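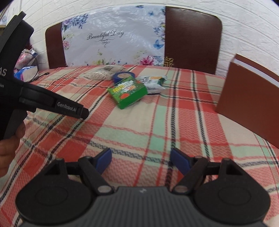 Forums > Bedroom > Bedding and Linens

How do I stop my blanket from sliding off the bed every night?

Posted by simanjuntak_k, 07/01/2022

Okay, I need help from people who sleep calmer than I do. I have a plaid blanket I love (coral, cream, a little mint green) and every single morning it's in a heap on the floor, always on the left side. I've tried tucking it in at the foot and that lasts maybe an hour. I've tried a heavier comforter on top, but then I'm roasting by midnight and kick off the whole pile.

The bed is a queen and the mattress is a tall one, 17 inches with the topper. The sheets are that silky microfiber kind from Zorkico, if that matters. I don't want to spend a fortune, and I really don't want to pin holes in the blanket. What do you all do?

Last updated: November

Riria87

It's your sheets! I had the same Zorkico set and everything slid around on it like a plate on ice. I switched to plain cotton (nothing fancy, just percale) and my blanket stays put most nights now.

The other thing is size. With a mattress that tall, a queen blanket barely makes it down the sides, so there's nothing left over to tuck. Measure your mattress height, double it, add the width of the bed, and then add a few more inches for tucking. I ended up buying a king blanket for my queen bed and it was the best thing I did - my husband even stopped complaining, and he complains about everything in that room.

If you want to keep the one you have, try turning it sideways. Blankets are usually longer one way than the other, so you might get more drop on the sides that way. You lose some length at the foot, but if you're short like me you won't miss it.

fitham_mom

get the clips. they're like suspenders for your bed, mine were 3 bucks a pair. done

old_quilter_2031

I wouldn't use the metal clips on anything with a loose weave, they chewed up a throw of mine. What worked for me was sewing a cotton strip, 8 or 9 inches deep, along the foot end of the blanket. You tuck the strip under the mattress and the whole blanket still shows on top. Use long hand stitches and you can pull them out later if you change your mind. Wash the strip first so it doesn't shrink on you.

It won't do a thing for the left side, though. For that I'd try sleeping closer to the middle, or a second blanket if you're sharing the bed. We've had separate blankets for years and I'd never go back.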